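Ticket: Patrol summary feed shows old shooting calls as new
Product: Meveck Incident Feed
Customer: Wirton Police Department, Records Unit
Opened by: Hsin-yi Ho
Assigned to: Dorian Pruvost
Priority: High
Status: Resolved, monitoring

Problem as reported

The public incident map on the department website is showing calls that were closed weeks ago as if they came in today. Most are shots-fired calls from the blocks around the train station. One reader called the front desk this morning to ask why there had been another shooting outside the same tavern. There had not been. It was the January call with today's date on it.

We need the map corrected or taken down. The local news site copies from it automatically and has already posted one of the old calls.

Steps already tried by the customer

Cleared the browser cache. Checked on a second computer and on a phone. Looked up the calls in the records system, where the original dates are correct. Restarted the export job once. After the restart more old calls appeared, so we did not restart it again.

Dorian Pruvost, 9:40 a.m.

Picked this up. I have paused the public feed. The map page now says that incident data is temporarily unavailable. The records system is not affected by the pause and officers can keep entering reports as usual.

Please send me the case numbers of the calls you know are wrong. I don't need names or narratives, and please leave them out of the ticket. Also let me know if anyone changed anything on the export server since yesterday afternoon.

Hsin-yi Ho, 10:05 a.m.

Case numbers sent by the secure form. There are 18 that I am sure of. I stopped looking after that, so there may be more.

Nobody in Records changed the server. City IT moved it to the new Karabulut host last night. I was told it would not affect us.

Dorian Pruvost, 10:50 a.m.

Thanks, the move explains part of it. All 18 case numbers have one thing in common. Each had a supplement added in the past day, either a lab result, a property note or a detective assignment. The supplement has its own entry date, and the feed is picking up that date instead of the date of the call.

The old host had a setting that told the export to use the call date. The setting was kept in a local file, and that file did not come over with the move. Without it the export falls back to "last modified." I am checking with City IT whether the file can be recovered from backup. If it can't, I will write it again from the install notes.

Hsin-yi Ho, 11:15 a.m.

Understood. Two questions from the lieutenant:

Did the feed put out anything that should be restricted? Some of these cases have juvenile witnesses.

Can you tell who downloaded the bad data?

Dorian Pruvost, 11:45 a.m.

On the first question, I compared the public export with the approved field list. It has call type, block-level address, date, time and status. No names, no narratives and no witness fields went out. The only wrong values are the date and time.

On the second, the feed log shows the address of each system that pulled the file but not the person. The news site's reader, Funex, pulled it 3 times overnight. I will send you the log so your public information officer can contact them. We can't remove anything from their site from our end.

Dorian Pruvost, 1:20 p.m.

City IT found the old file. I restored it and ran the export in test mode against 100 records, including the 18 you sent. All of them came out with the call date. Calls entered today also came out correctly.

Before I turn the public feed back on, please check the test output yourself. Steps for the reviewer:

1. Sign in to the Meveck admin page with your own account. Do not use the shared desk login, as it can't see test output.

2. Open Exports, then Test Runs, and choose the most recent run.

3. Sort by Call Date, newest first. The top rows should all be calls you recognize from today or last night.

4. Search for any five of the case numbers on your list. Compare each date with the records system. 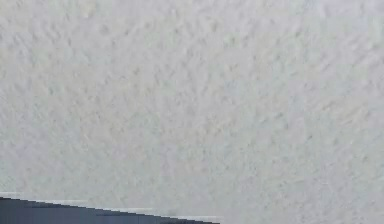
5. Open the map preview and set the filter to Weapons / Shots Fired. The station blocks should show only calls from the period you picked.

6. If it all matches, press Approve. If one record is wrong, press Hold and write the case number in the comment box.

Hsin-yi Ho, 2:10 p.m.

Checked and approved. I went through the whole list of 18 and the dates match. The tavern call is back in January where it belongs.

On step 5, the preview opened with no pins at all until I zoomed out one level. Is that expected?

Dorian Pruvost, 2:25 p.m.

That is a known issue in the preview when the map opens on a single block. It does not happen on the public page. I have added your report to the existing bug.

The feed has been live since 2:20 p.m. Any system that copies it will get the corrected dates the next time it pulls the file. If a site saved the old version as a separate post, someone there has to edit or remove it by hand.

Cause

Export date setting lost when the server was moved to a new host. Cases with a new supplement were published with the supplement's date in place of the call date.

Fix

Setting file restored from backup. Test run reviewed and approved by Records. Public feed resumed.

Follow-up

City IT to add the setting file to its move checklist.

Meveck to change the export so that it stops and sends an alert when the file is missing. Planned for the next update, no date yet.

Records to send a correction notice to the news site. Hsin-yi Ho confirmed by phone that the public information officer has the log.

Ticket stays open for 2 nightly exports and will close automatically if no new reports are added.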